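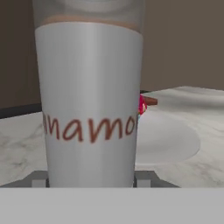

시뮬레이터 손목 카메라 화면. 컵 밑동 양옆에 손가락 끝이 와 있는 순간.

원격조종 시연, 컵 잡기에서 자꾸 막힙니다

Makis Antoniadis
시뮬레이션에서 조이스틱으로 컵 옮기기 시연을 모으는 중입니다. 대리석 조리대 위의 키 큰 종이컵을 잡아서 뒤쪽 흰 접시에 올리면 끝인데, 학습시킨 정책이 컵 앞까지는 당당하게 가서 거기서 명상을 합니다. 시연은 6개 모았고, 그중 2개는 제가 컵을 넘어뜨렸다가 다시 한 거라 넣을지 말지 고민입니다. 손목 시점은 가까이 가면 컵이 화면을 거의 다 차지해서 저도 접시가 절반쯤 감으로 보입니다. 시연을 더 모아야 하나요, 아니면 제 손이 문제인가요? 환경 이름은 Dravutlow이고 조종 프로그램은 Kazemi 씁니다.

Lawal Danladi
둘 다요. 우선 6개는 시연이라기보다 인사 정도입니다. 그리고 컵 앞에서 멈추는 건 대개 사람이 거기서 멈췄기 때문입니다. 기록을 열어서 손가락을 닫기 직전 구간을 보세요. 저는 제가 그렇게 망설이는 인간인 줄 로봇한테 배웠습니다. 가만히 있는 프레임은 잘라내고, 접근해서 닫는 동작까지 한 번에 이어서 하세요. 시작 위치도 매번 조금씩 바꾸시고요. 넘어뜨린 2개는 일단 빼세요. 넘어뜨리는 법도 성실하게 배웁니다. 접시가 가려지는 건 고정 시점을 하나 더 넣으면 훨씬 낫습니다. 그리고 컵에 적갈색 글씨가 있던데, 컵을 돌려 가며 모으지 않으면 글씨가 그 방향일 때만 잡으려 들 수도 있어요.

Tarik
저는 조이스틱 버리고 마우스로 하니까 됐어요. 이유는 모름.

Wundomau
윗분 방법은 저는 안 됐습니다. 조이스틱 감도를 5에서 2로 내리니까 손 떨림이 기록에 덜 남더군요. 대신 시연 하나 찍는 동안 커피가 식습니다. 그리퍼 닫기 버튼을 이동 스틱과 다른 손으로 옮기는 것도 해 보세요.

Makis Antoniadis
기록 열어 봤습니다. 컵 앞에서 진짜 한참 가만히 있네요, 제가. 감도 내리고 처음부터 다시 모으는 중입니다.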